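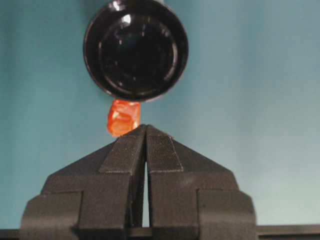

**Hand teaching** (some people say lead-through, and where I work we mostly just say "showing it") is a way of getting a robot to do a job by doing the job yourself while the robot takes notes. You either grab the arm and push it through the moves, or you sit off to the side and drive it with a controller. Every joint angle gets saved along with the camera view. I've done both for years and I still like grabbing the arm best!

A single go at a task is called a demonstration, or a demo. For a small pick you might need 10 demos, or you might need 800, and I've never been good at guessing which. My biggest set so far is 1249, all for one job on the Pikus arm, and my wrists remember it.

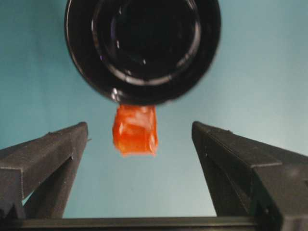
## Remote control

Driving from a distance is usually called teleoperation. The setup I learned on was Helleo, a small handheld leader that copies your squeeze to the gripper, so when your fingers open the robot's fingers open too. It's lovely once you get the feel of it, but you lose your sense of touch, and with soft, jelly-like pieces that matters a lot. You end up judging everything by eye from the wrist camera (I lean toward the screen like that's going to help). Newer leaders such as the Zollorska push back a little against your hand. Some drivers swear by that, and others switch it off after 2 minutes. 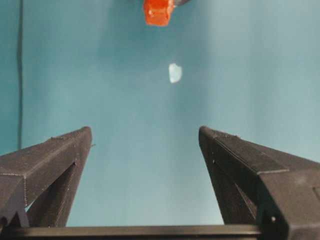 Wrist cameras deserve their own mention, as they colour everything the robot learns. The camera rides along with the gripper, so the fingers stay put in the picture while the rest of the world slides around. With the jaws open and a little white lump sitting out past the tips, you have to work out how far away it is from its size and blur, and so does the robot. A plain teal backdrop makes the lump easy to pick out, though it tells you next to nothing about depth. I tell new drivers to come in slowly and line up the gap first, then close.

## Saving and sorting

Most programs, Ra included, let you tag each demo as you finish it. I tag mine "keep", "maybe" or "bin", and I do it straight away while I still remember where I wobbled. The maybes pile up something awful by September.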